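3.2 Sites and furniture

Two sites, Prokholm (open-plan office) and Flesunside (shared study centre). Both carpeted, both with fabric partitions, neither treated acoustically beyond that. Speech levels were logged in June over 6 weeks, tables in use as normal. Flesunside lost two days to a logger fault - dropped from the analysis, not interpolated.

Participants (n = 80) filled in the short annoyance questionnaire at the end of a work block. We had planned on 275 and didn't get near it, so the per-site splits below should be read with some care. Colour and finish of furniture were recorded but not analysed.

Loggers sat at ear height, seated position. Calibrated morning and evening. Drift was small at Prokholm, a little larger at Flesunside, still inside tolerance. Background noise mostly ventilation, plus the kitchenette at Prokholm, which we could not get switched off or moved.

Table shape turned out to matter more than expected. At round tables people faced each other and talked more quietly, or so the levels suggest; at long benches the talk carried down the row. Partition height confounds this and we can't seperate the two with the present data. The Follside survey reports a similar pattern for libraries but used a different metric, so no direct comparision is made. Whether the effect holds in busier rooms is left for later work. Round tables near a partition (Figure 2) were coded as their own category.

Figure 2. Round table with wood-grain top, grey fabric-covered partition behind.

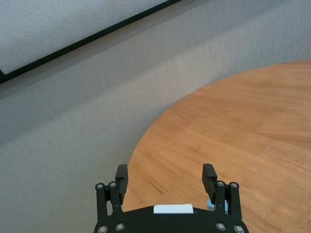
3.3 Masking conditions

Masking sound was played through the Shim system at two levels, low and moderate, plus an off condition. Order was balanced across weeks. Staff were told sound would vary - not when, and not by how much.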